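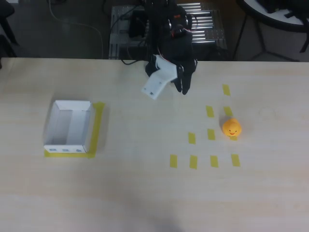 By Hattie Pellow, second-year student, Furniture and Interiors
15 November 2024

Pale wood tables in shared homes: project report

My project looked at why people in shared houses buy pale wooden tables, and how they look after them. I chose Drolholm because it has many rented houses and two furniture shops that students use, Nikevora and Santoso.

In May I put a paper questionnaire through doors in the streets near the college. I gave out 186 and got 55 back. I also visited 6 homes to ask longer questions at the table itself.

Most people who answered had a pale table, and most had not chosen it. It came with the house. Those who had bought one gave light as the main reason. Rooms in the older Drolholm terraces are narrow, and a dark table makes them feel smaller. Price came second. A few said they liked to see the grain.
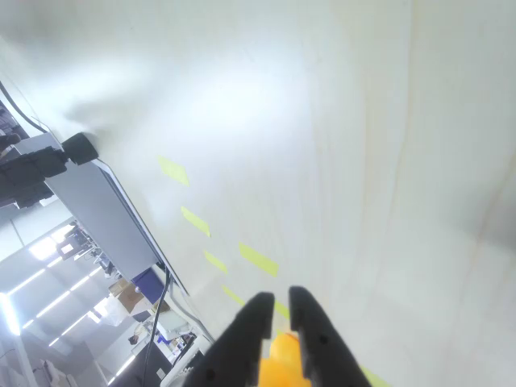 Pale wood under bright light. The grain shows as faint streaks.

Marks were the main complaint. Tea and curry were named most often, then pen. People with oiled tables were less worried than people with lacquered ones, as they could sand out a stain and oil the spot again. Several people did not know which finish they had and had used washing-up liquid or furniture polish on everything.

Fading came up less than I expected. Two of the homes I visited had a darker patch where a mat had been left by the window for a long time. The owners had only noticed when they moved the mat.

The weak point of my survey is the low return. People who care about furniture may have been more likely to reply. I also left out homes with glass or metal tables, so I cannot compare them.

For the next stage I want to test three finishes on offcuts from the Nakorska workshop, using tea, oil and ink, and leave one set on a sunny sill over the winter. The written part must stay under 1333 words, so the questionnaire will go in an appendix.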